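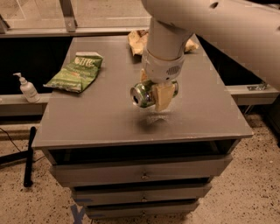 November, a little after 10 in the evening

I want to write down the visit to my aunt's village before it becomes mixed with other visits in my head. Last time I waited two weeks and then I could not remember which bus I took.

The bus to Basine leaves from the second platform now. I stood at the first one for a long time with my bag between my feet, and a boy selling peanuts told me I was in the wrong place. I thanked him and bought peanuts from him, although I had eaten already. The ride cost 388 with the luggage. I kept the ticket and it is between these pages.

My aunt has become smaller. I know this is what everyone writes about old people, but I had to bend more than I remembered when I embraced her. She had made the lentils with sour mango, and she watched me until I took a second plate. Her knee is bad. She goes down the steps sideways, one hand on the wall, and if I offer my arm she says the wall is stronger.

We spent most of the first day with the letters. She keeps them in a flour tin, my grandfather's letters to my grandmother from the years he worked on the canal. I expected love letters. They are almost all about money, rain and the price of a buffalo. In one of them he asks four times if the roof was repaired. My aunt read them aloud because I am slow with his handwriting, and I wrote the translation in my notebook. We finished 23 of them. There is a word he uses for my grandmother that I don't know how to put in English. It is something like "listener," but with more respect in it. I wrote "listener" with a pencil so I can change it.

I asked my aunt whether grandmother wrote back. She said of course, and that those letters were probably used to light somebody's stove at the canal. She was not sad about it. I was sad for the whole afternoon.

Back in the city

I returned yesterday on the early bus and today I went to work with mud still on one shoe. Mamta Chaturvedi noticed it before I did. She has asked to see the notebook and I said yes, then I regretted it, then I was glad again. She reads better than I do and she will find mistakes. I prefer that she finds them now.

At lunch I told her about the word. She thought for a long time and said maybe "the one who hears me." I think it is too long for the beginning of a letter, but it is closer. We did not decide. Sneha Ahuja came with her tea and said that her mother would know, her mother speaks the same dialect, from the Garg side of the river. She will call her on the weekend. I gave her the word on a piece of paper, written in big letters so that there is no confusion.

In the afternoon I could not concentrate well. I answered the mails which needed an answer and I left the others. I ate chips instead of fruit, and I have to stop doing this, my stomach is complaining since the bus.

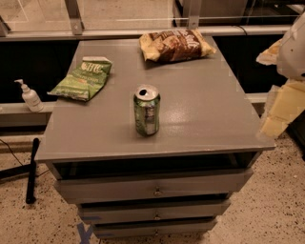 What I still have to do

I must call the bank about my aunt's pension. She has received two letters from them and she put both in the flour tin with the others, unopened. I found them between a letter about the buffalo and a letter about the monsoon. She said that all letters go in the tin. I took the two with me.

I must also buy her the warm socks and send them before the real cold. The ones from last year she gave to the neighbor, who has, according to my aunt, colder feet.

And I want to continue with the translation, one letter every evening. There are 12 left and I have photographs of them on my phone, not very sharp, but I can read them when I make them large. Tonight I did the first. He writes that he dreamed about the well behind the house, and that in the dream the water was so high he could touch it with his hand. Then he asks about the roof.

It took me more than an hour for one page. My English is good enough for the office, but in the office nobody dreams about wells. I wrote "the water had climbed up to me" and I crossed it out, and I wrote "the water was high." He was a plain man, I think. I never met him. When I make his sentences too beautiful I feel I am putting a suit on him that he did not choose.

I called my aunt to say I arrived — I should have called yesterday — and she was not angry, only she spoke very shortly. Then she asked if I had eaten. Then she told me that after I left she found one more letter, behind the drawer paper in the kitchen. It is not his handwriting. She will not read it on the telephone. She says I have to come.

I looked at the bus times already.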